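Section 3. Setting Up the Nestley Bedside Respiratory Monitor

July
By the Wallitz Home Devices documentation desk

Read this section all the way through before you open the sensor pouch. We know you won't, so the important cautions are repeated where you'll trip over them.

The Nestley tracks breathing rate and overnight oxygen level in adults recovering at home from a chest infection. It stores its readings and sends them to your clinic once each morning. It does not sound an alarm, call for help or offer opinions. If you are short of breath, confused or have chest pain, call emergency services and leave the monitor out of it.

3.1 Before you start

You need the base unit, the power supply, one finger sensor, the chest band and the card with your clinic code. The spare chest band is a different size. Try the medium first.

Charge the base unit until the light on the front stops blinking. A flat unit takes an evening. It will run on a half charge, but it will also complain about it at 3 a.m. with a soft double beep that most people take for a smoke detector.
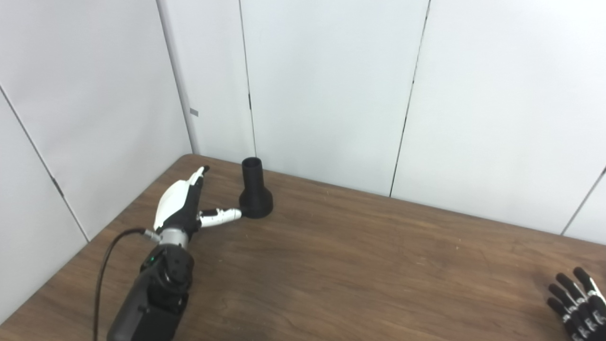 Remove nail polish, gel and false nails from the finger you plan to use. The sensor shines light through the fingertip and has no way of knowing that what it is looking at is Coral Sunset. One bare finger is enough; the other nine may dress as they please.

3.2 Placing the base unit

1. Set the base unit on a flat surface beside the bed, no higher than the mattress if you can manage it. The sensor lead is 18 inches longer than the one on the previous model, a change we made after reading your letters.

2. Keep the vents on the back clear. A stack of magazines counts as an obstruction. So does a cat.

3. Plug the power supply into a wall outlet. Do not use an outlet controlled by the bedroom light switch.

CAUTION: Do not use the Nestley in the same room as an open oxygen source unless your clinic has told you in writing that you may.

4. Press and hold the power button until the display reads READY. If it reads WAIT, wait. It means it.

3.3 Entering the clinic code

5. Press MENU, then LINK. The display asks for a four-digit code. Use the one printed on your card. The factory code is 2344, and it connects your monitor to a test line at our Bovport office, where your breathing will be received with interest by a filing system and no medical staff.

6. Press OK. The display shows the name of your clinic. Check it. Patients of the Valderrama clinic should see VALDERRAMA R, where R stands for respiratory. If a different name appears, press BACK and enter the code again, slowly this time.
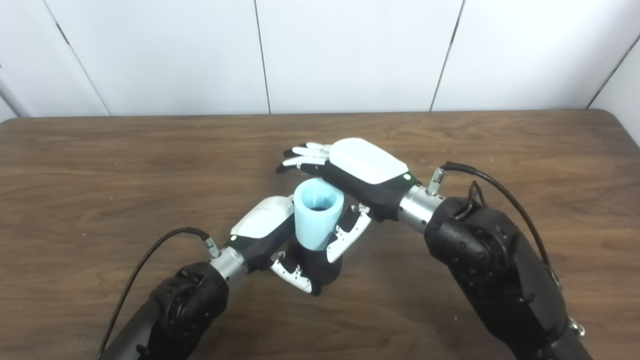

7. Enter your year of birth when asked. The monitor uses it to pick the reference range for your age group and for nothing else. Shaving off a decade makes the readings less useful and impresses no one.

NOTE: The link can take several minutes to complete. You may put the unit down and do something else. Pressing OK repeatedly starts the process over each time.

3.4 Fitting the sensors

8. Wash and dry your hands. Cold fingers give poor readings, so warm them up first if the room is chilly.

9. Slide the finger sensor onto the index finger of the hand you use less, with the lead running along the back of the hand. If you sleep on that hand, use the other one.

10. Fasten the chest band over a thin T-shirt, level with the bottom of the breastbone. You should be able to slip two fingers under it. If you can slip in a whole hand, tighten it. If you can't finish a sentence, loosen it.

CAUTION: Do not place the band over broken skin, a dressing or a pacemaker site. Stop using it and call your clinic if you develop a rash or blisters.

11. Lie down and breathe normally. Everyone breathes strangely once told to breathe normally, and the monitor allows for this by throwing away the opening minutes of each recording.

12. When both bars on the display are solid, press START. The screen dims by itself. 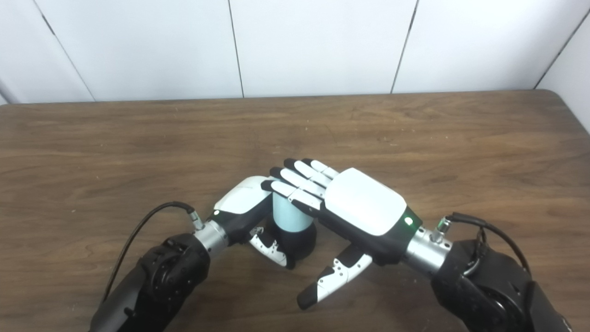 3.5 In the morning

13. Press STOP before you take anything off. A sensor removed while recording goes into the log as a loss of signal, and you may get a phone call about it during breakfast.

14. Leave the unit switched on until the display reads SENT. Memory holds 400 hours of readings, so one missed upload is no disaster. Several in a row will earn you a reminder letter.

15. Wipe the finger sensor with a damp cloth. The chest band can be hand washed in cool water and hung up to dry. Do not put it in the dryer — the stretch goes out of it and it will never forgive you.

If the display shows E3, see Section 5.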